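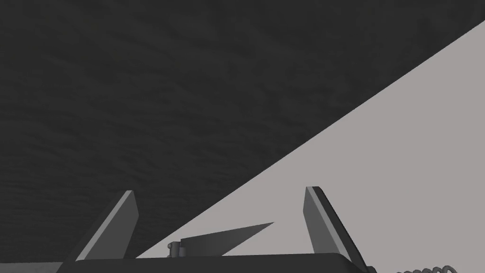 **Ammont building, Pletthorpe - six-monthly safety check, August**

Checked by: Lavanya Shetty
Copy to: Ferenc Tóth
Started 7:30 am

Ratings: OK / Fix / Not convinced. The third one is mine. The old form only had the first two, and I've seen what gets ticked OK on this site when the choice is that narrow.

## Exits and paths

- [x] Front doors open fully from inside, no key needed - **OK**
- [ ] Rear exit - **Fix.** Opens, but you have to put a shoulder into it. The last report calls this "slightly stiff". So did the one before.
- [x] Exit signs lit - **OK**
- [ ] Emergency lights, discharge test - **Not convinced.** The log has every fitting passing, all in the same pen, all with the same finish time. I'd like it run again with one of us present.
- [ ] Assembly point sign - **Fix.** Still points to the old car park.

## Fire gear

- [x] Extinguishers on hooks, pins in, tags current - **OK**
- [ ] Hose reel, loading bay - **Fix.** Nozzle drips. There's a bucket under it that has clearly been there a good while.
- [ ] Smoke detectors - **Not convinced.** Trusenar's service sheet lists 25 heads tested. The site plan shows 21. Either the plan is out of date or someone has a generous way of counting. Ferenc, can you ask them for the list by location?

## Ceilings and overhead

- [x] Stains or sagging, ground floor - **OK**
- [ ] Access hatch, upstairs hall - **Fix.** One catch gone. Taped.
- [ ] Roof leak over the stairwell - **Not convinced.** Marked "resolved" in the June notes. It hasn't rained properly since, so I'm leaving it open until it does.

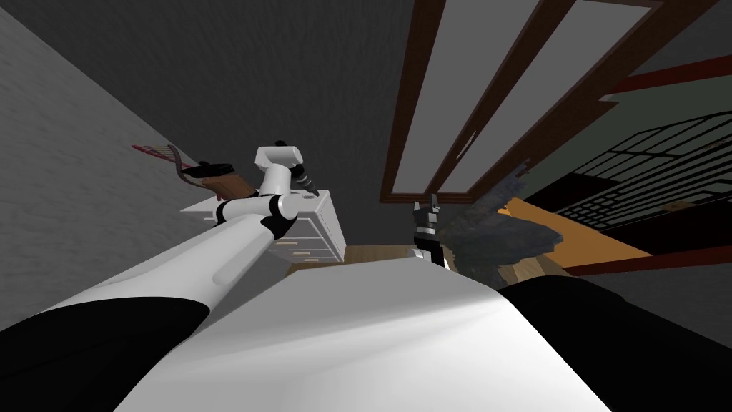 *Looking steeply up, dark grey ceiling behind.*

## Electrical

- [x] Switchboard clear, door closes, circuits labelled - **OK.** Labels are new and readable, credit where it's due.
- [ ] Safety switches - **Fix.** Push-button test done on all but 2. Those had no note beside them, just a blank.
- [ ] Power boards - **Fix.** One plugged into another behind the photocopier. Removed it while I was there. I expect to find it back.

## Floors, stairs, storage

- [x] Handrails solid - **OK**
- [ ] Stair nosing, fourth step - **Fix.** Lifting at the left side. Glue won't hold it, it's been tried.
- [ ] Mezzanine load sign - **Not convinced.** Says 200 kg per square metre. I can't find any paperwork behind that number and Deák, who put the mezzanine up, haven't answered two emails. Keep the archive boxes off it for now.
- [x] Chemicals cupboard locked, sheets in the folder - **OK**

## First aid

- [x] Kit stocked - **OK**
- [ ] Eyewash bottles - **Fix.** Past expiry. Please order the size that fits the bracket this time.

## Comments

The rear exit comes first, and I don't want to see it carried over again. Hose reel and stair nosing after that. For anything marked Not convinced, please send me the paper itself. A reply saying it's all fine won't change the rating.

L. Shetty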